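Two arms folding towels for our club project – second arm always pulls the cloth crooked

Community Help > Robotics > Student and club projects

Kiprono Mushi
Posted Thu 11 April

Hello everybody. I am in the robotics club at the technical college in Erkemdale. English is my third language, so please ask me if something is not clear.

Our project for the Skadport student challenge is towel folding with two arms. The rules give each team 10 minutes of table time and the judge decides which towels must be folded. We teach the arms by teleoperation: one student drives, we record, and later we train on the recordings. At present we have 191 recordings that we consider good.

The problem is in the stretch step. Both grippers hold the ends, then the arms should move apart a little to make the cloth flat before the next fold. When a student drives, the result is fine. When the trained program drives, one arm moves earlier than the other and the towel turns on the table.

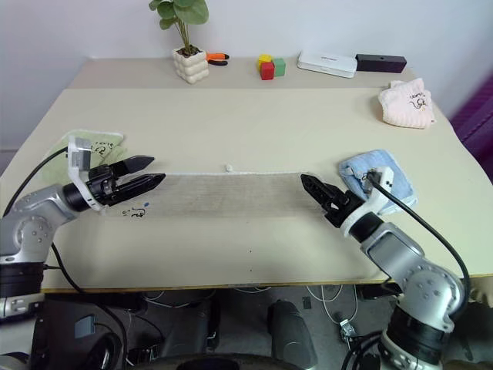

The stretch step, one gripper on each end of the cloth.

I have three things I would like to understand:

- Is it better to make the two arms wait for each other in the software, or to record more?
- Does the colour of the towel matter so much? We have green, light blue, pink and grey ones, and the pink is our worst.
- Should we clear the things at the back of the table, like the plant and the coloured blocks? Our teacher prefers that they stay there.

We have until the end of the month, and not much money left after the cables. Thank you in advance for your patience.

Mwanaisha Tanui
Replied the same day

Hello Kiprono. I was in the Penrose team last December and we had the same trouble, so I will tell you what helped us.

First check the clocks. In our case the two arms wrote their data on two different computers, and one was 30 milliseconds behind. It does not sound like much, but the training learned it faithfully. Plot the position of both grippers in one graph, choose a recording where the student started both arms together, and look if the curves start together also. If they do not, correct the times and train again before you record anything new.

If the clocks are good, look at your drivers. We had one very quick student and one very calm student, and the program learned something in the middle of them. We wrote down a small rule for everybody: close both grippers, wait one breath, then pull. After this we needed fewer new recordings than I was afraid of.

About the colour, I would only count how many good recordings you have for each towel. Maybe the pink one is simply the rarest. I agree with your teacher about the plant. Leave it, and move it a little between sessions, otherwise the program may use it as a landmark.

One more point. Record also the moments before the grasp, when the hands are still open and coming to the cloth. We used to cut these parts out to save disk space, and it was a mistake – the approach decides where the fingers close.

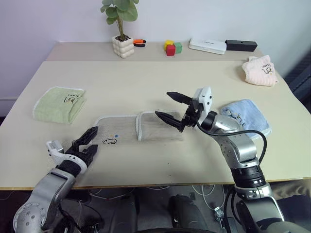 Oduor Barasa
Replied one day later

just buy stiffer towels. we did and it was solved in one afternoon

Mathias Bühler
Replied two days later

I do not fully agree with Oduor, as the rules may ask for soft ones. Please read the part about materials before you spend money.

I am a helper at the Rornavville club and my advice is more mechanical. Compare how hard each gripper closes. If one side slips a few millimetres during the pull, the towel turns, and on the screen it looks like one arm was early. Put a small pen mark on the towel beside each fingertip, do the stretch by hand control, and see if the marks have moved. You can do this test with no programming.

Also limit the pulling distance. Cotton gives a little and then it gives nothing more, and at this point the weaker grip loses.

Kiprono Mushi
Replied three days later

Thank you to all. Mwanaisha, the clocks were different, not by so much as yours, but different. I have corrected them and the training is running now. Mathias, we will do the pen test on Monday when the room is open. Our teacher says yes to the pen if it is washable.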